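4.3 Fitting and sealing the benchtop

Read section 4.2 (Base assembly) before you start. The Dramani top is supplied unfinished and must be sealed on all faces before it is put into service. Allow two days for the complete job.

You will need:
Stornport hardwax oil, clear, one tin
Lint-free cloths
Sanding block, 180 and 240 grit
12 wood screws (bag C)
Screwdriver with a No. 2 square bit

CAUTION: Oil-soaked cloths can catch fire on their own. Lay them flat outdoors to dry, or put them in a metal container filled with water.

1. Store the boards flat in the room where the bench will stand for at least 48 hours. Do not lean them against a wall or a heater.

2. Lay the boards face down and check the colour match. Swap boards now if the grain does not suit – they cannot be exchanged once the battens are on.

3. Fasten the battens with the screws from bag C. Tighten the centre screws first and work outward. Leave the slotted holes a quarter turn loose so that the timber can move.

4. Turn the top over with a helper. Sand along the grain with 180 grit, then 240 grit. Vacuum the seams between planks.

5. Apply a thin coat of oil with a cloth. Wait 25 minutes, then wipe off all surplus. Oil left standing in a seam will stay tacky.

6. Leave overnight and repeat step 5. The underside needs one coat only.

Note: Narrow seams between planks are normal and are not covered by the warranty. They open slightly in heated rooms during winter and close again in humid weather. Do not fill them with putty or glue.
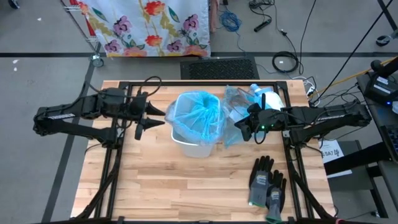

4.4 Care and re-oiling

Wipe up spills promptly. Clean with a damp cloth and mild soap. Bleach, ammonia and scouring pads will strip the finish.

Re-oil once a year, or whenever water no longer beads on the surface. One tin covers about 12 square metres per coat, so a part tin should be enough for later touch-ups. Reseal the lid tightly and store it above freezing.

For replacement boards or battens, write to Reshma Pretorius, Parts, Warkico, quoting the batch number stamped on the carton. Cut ends must be sealed the same day – moisture enters there first.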